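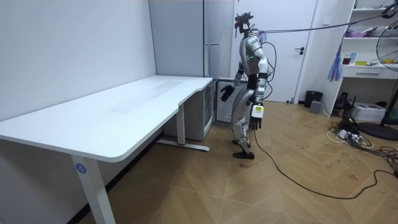 Ryota Kawaguchi has spent most of the past two years on a planner that decides how a two-armed robot should stand before it reaches for anything. The planner is called Barer, and he maintains it with Shinji Onishi, who writes the perception side. The desk they test at has a curved cut-out near one end, and the robot usually works from just past that end, with one arm out toward the corner and the other straight down. Kawaguchi says the curve was a headache for the first version, which treated every tabletop as a rectangle.

"The planner thought there was table where there was air," he said. "So it refused perfectly good arm paths. You would ask for a simple reach and get back an error saying collision, and you'd look at the desk and there was nothing to hit."

The fix was to stop fitting boxes. Barer now takes an outline of the surface from the perception module, simplifies it, and keeps the result to 141 points or fewer. Kawaguchi picked the limit by trial. Above it, planning slowed down and the paths did not get any better.

I spoke with both of them on 9/25/18, first together and then with Onishi alone while Kawaguchi dealt with a build that would not finish. Onishi is the quieter of the two and tends to answer a question by opening a log file.

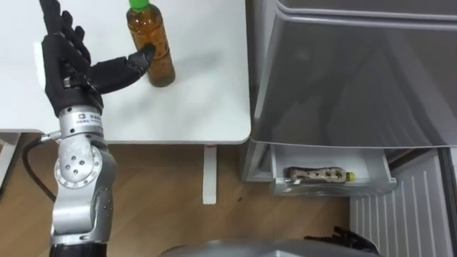 His part of the system is called Wustance. It takes the view from the robot's head and turns it into a list of objects with positions and a confidence value for each. Drinks bottles are the main test objects, and he doesn't like them much.

"A bottle with tea in it is two problems," Onishi said. "The depth sensor sees through part of the plastic and gets lost in the liquid. Then the cap is a solid color and it measures very well. So for a long time we had caps floating in space with no bottle under them."

He handles this by fitting a whole upright shape from the cap down to the table surface, then checking the sides against the color picture. If the sides disagree, the object stays on the list but is marked as uncertain, and the planner is not allowed to grasp it. It can still plan around it. Kawaguchi asked for that rule after a week in January when uncertain objects were dropped from the list altogether and the hand kept going through the places where they stood.

The next problem was two bottles close together. Barer scores each possible grasp by how much room the fingers have on the way in, and a neighbor changes the score a lot. Coming in from above often wins, but it means raising the wrist, and the wrist is where the arm runs out of comfortable range.
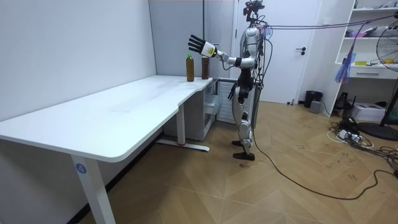

The hand held open near a pair of bottles at the back of the desk.

"People ask why it doesn't just grab the thing," Kawaguchi said. "It is choosing between 4,000 candidates. Most are thrown out in the first pass, for silly reasons, like the elbow would be inside the table. What is left gets a proper check." The proper check covers the whole arm and the torso. It used to cover only the hand and forearm.

He would like to use fewer candidates. A branch that starts with 53, picked by a small learned model, does well on single bottles and badly on pairs. He has not merged it. Onishi thinks he should merge it behind a setting and let other groups try it - they have had this conversation before, and they had it again while I was there.

Closing the hand is handled by a separate controller, Vosach. It does not know what the object is. It gets a target shape for the fingers and a limit on effort for each joint, and it stops each finger on its own when the limit is reached. Onishi said this was a deliberate choice. Early on the controller was told the object type, and every wrong label from his code became a wrong grip.

"Now if I am wrong about the label, the fingers don't care," he said. "If I am wrong about the position, they still care."

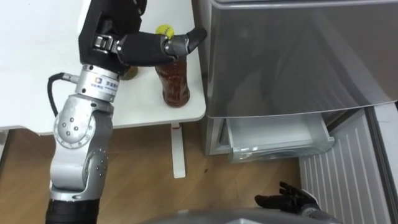

Fingers closed around the upper part of a bottle, seen from the robot's head.

The hand itself hides most of what the head can see at that point, so Wustance stops updating the object once the fingers start to move and holds the last good position. Kawaguchi calls this a stopgap. He wants finger joint readings fed back into the object estimate, and there is a design note for it under the name Kuroda, with most of the math done and very little code.

I asked what would come first, Kuroda or the smaller candidate set. Kawaguchi said Kuroda. Onishi said the replay tool, which neither of them had mentioned until then. It steps through a recorded run and shows what each module believed at each moment, and at present it crashes on any recording made before the message format changed. He had it open on his second screen, and he went back to it when we finished.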